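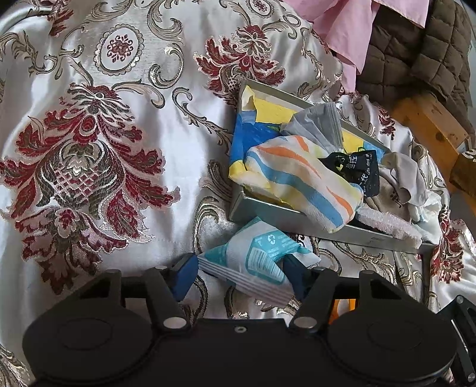
Omier Customer Reviews, Batteries and Small Electricals
README for the review collection

Hello, and thank you for taking a look at this collection. It holds 1533 customer reviews left on the Omier website by people who had bought batteries, chargers, torches and other small electrical bits and pieces. I have tried to write down everything I would have wanted to know when I first opened the files, so please forgive me if I go on a bit. If you only have two minutes, read the part on ratings and the part on languages, and come back for the rest when something puzzles you.

Last updated: Sep 17, 2022
Kept by: Noura Rizk
Second reader: Omar Haddadin

What you will find in the folder

reviews.csv – the reviews themselves, one per line
orders.csv – the product group and the delivery firm for each review
replies.csv – the shop's answers, where there was one
notes.txt – odds and ends we noticed while reading, in no special order

The two tables you will use most are reviews.csv and orders.csv, and they share a column called review_id. Please join them on that and leave the row number alone. I sorted one of the files by date in February and forgot to sort the other, and although it has been put right I would still feel happier if you used the id!

Columns in reviews.csv

review_id: a plain number, never used twice
stars: 1 to 5, whole stars only
title: often empty, and sometimes just the first few words of the review again
body: what the customer wrote, spelling and all
lang: en, fr, de or mixed
month: the month the review was left, with no day

The spelling has been left exactly as it came. You will meet "recieved" and "batterys" and a very cheerful "delivrey", and I would ask you not to tidy them up in the shared copy. If your own work needs clean text, make a second column and call it whatever you like. Capital letters and rows of exclamation marks are the customers' own too.

A word on ratings

Most of the reviews are four or five stars, as you would expect from a shop that sends a reminder email after every parcel. The low ratings are fewer but a good deal longer, and they are much more likely to be about the delivery than the product. A one-star review that says "battery is fine, driver left it in the rain" is quite normal, so do be careful about taking the stars as a judgement on the goods. We added a column in orders.csv called about, which says product, delivery, service or several. Omar and I each filled it in for the first 1000 reviews without looking at one another's answers, then sat down and talked through the ones where we disagreed. The remaining reviews were read by one of us only. The column called reader tells you which.
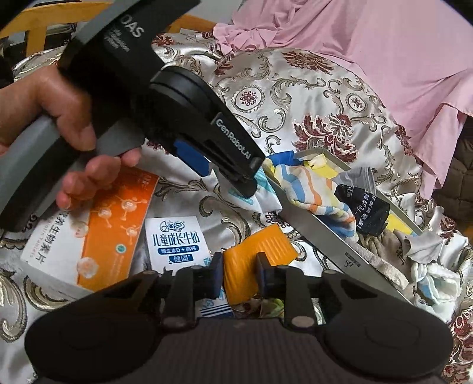
Our rule for "service" was that the customer had to mention a person, a phone call or an email. "Great service" with nothing else around it went under several, as people seem to mean the whole business by it, from the website to the doorstep.

Languages

English makes up the bulk. There are 243 reviews in French or German, mainly from customers who ordered through Kultach, the sister site. A few switch halfway through, and those are marked mixed. We haven't translated any of them.

Delivery firms

Parcels went out with either Mansour or Rirnau. Heavier batteries nearly always went with Rirnau, so please don't compare the two firms' stars without allowing for that. Where the order had been split between them, the field says both.

What was taken out

Names of customers, street names, phone numbers and order numbers have been replaced with a short tag such as [name] or [order]. Staff first names have gone as well, even in the kind reviews, which was a little sad to do – several people in the returns team are thanked over and over. If you come across something we missed, write to Noura with the review_id and it will be removed from the next copy.

Known problems

The month is missing for some of the oldest reviews.
Accented letters in title may look odd if you open the file in a spreadsheet. They are fine in a text editor.
A handful of customers posted the same review twice with different stars. Both are kept, and notes.txt lists them.
Replies were cut short by the old website when they ran over its limit, and we have no fuller version.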